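Open day at the Birkett building: two-arm picking on food items

23/01/2018

Pirnlow opened its handling lab to members last week, with 30 places offered and all of them taken. The session covered teleoperated and scripted picking of packaged food, which the group has been working on since September under the project name Plurkus. Clive Mottram gave the introduction and kept it to safety rules, cell layout and the order of the runs.

The cell uses two arms with parallel grippers, one reaching in from each side of a shared table. Stock is set out much as it would be on a canteen counter, in baskets, trays and stepped displays, and the task is to make up an order in an empty basket. Leanne Kershaw explained that the stock was chosen for its awkwardness. A foil-lidded container dents if the fingers close too far, a wrapped sandwich shifts inside its film, and a chocolate bar lying on a sloping step offers very little edge to grip. Bottles are the simple case, provided the rack holds them upright. 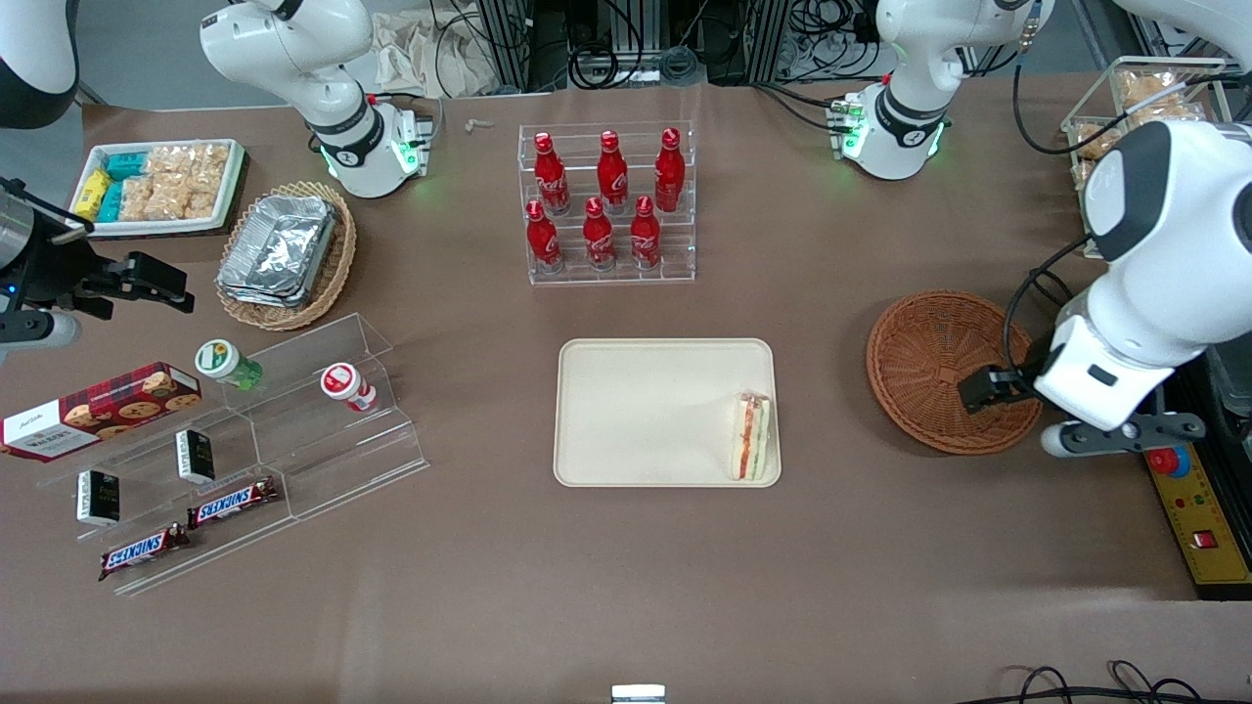

Kayode Danladi asked whether two arms are worth the cost when one with a longer reach could cover the same table. He runs single-arm cells at Midwood and finds that most lost time comes from regrasping, which a second arm does not cure unless the two can hand items over. Valentin Preda replied that handovers are in the plan but were left out of the open day. For now each arm works its own side, and the gain is that one can place while the other approaches.

Grip force was the other main topic. The present settings are held per item in a table of 136 entries, filled in by hand. The group would like to replace it with a limit taken from motor current, but the readings are too noisy at low speed – the soft packs are handled at low speed, so the table stays for the moment.

Slides and the item table can be had from Marcelino Valcárcel on request. A second session is planned with 60 places, in the larger hall. Members who wish to bring their own packaging for trial should keep each item under 500 grams and send the dimensions beforehand.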